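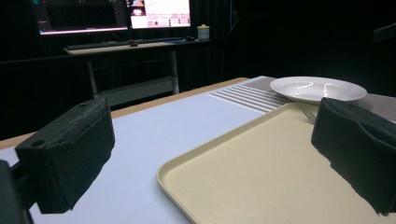
4. Setting a place with the Tangen table set

The set has a table mat, a woven placemat, a serving tray, a round plate and cutlery for each person. Wash everything except the mat and placemat before first use.

1. Wipe the tabletop with a dry cloth. Crumbs trapped under the mat will mark soft wood.

2. Unroll the table mat and leave it flat for 10 minutes. If the corners still lift, roll it the other way for a moment and lay it down again.

3. Put the placemat on the table in front of the chair, with its long side toward the diner. Smooth it from the center out.

4. Set the plate in the middle of the placemat. The rim should not hang over the side.

5. Place the fork to the left of the plate and the knife to the right, blade facing in.

6. Stand the tray where everyone can reach it. Leave it empty until the food is ready to come to the table.

Note: The Tangen tray fits the Fornov side table as well. For the larger Sullia table, use two mats side by side and let them meet without overlapping.

CAUTION: Do not put pans straight from the stove on the mat or the tray. Use a trivet.

CAUTION: Lift a full tray with both hands. Do not carry it by the rim on one side only.

Clearing and cleaning

1. Scrape the plates and stack them, no more than 14 high.

2. Wash the plates and cutlery by hand or in the dishwasher.

3. Wash the tray by hand in warm water with dish soap. Scouring pads will scratch it.

4. Shake the placemat outdoors and wipe it with a damp cloth. Dry it flat.

5. Wipe the table mat and let it dry on both sides before rolling it up.

Store the mat rolled, with the top surface facing out. Folding leaves creases that may not come out. For replacement parts, see section 7.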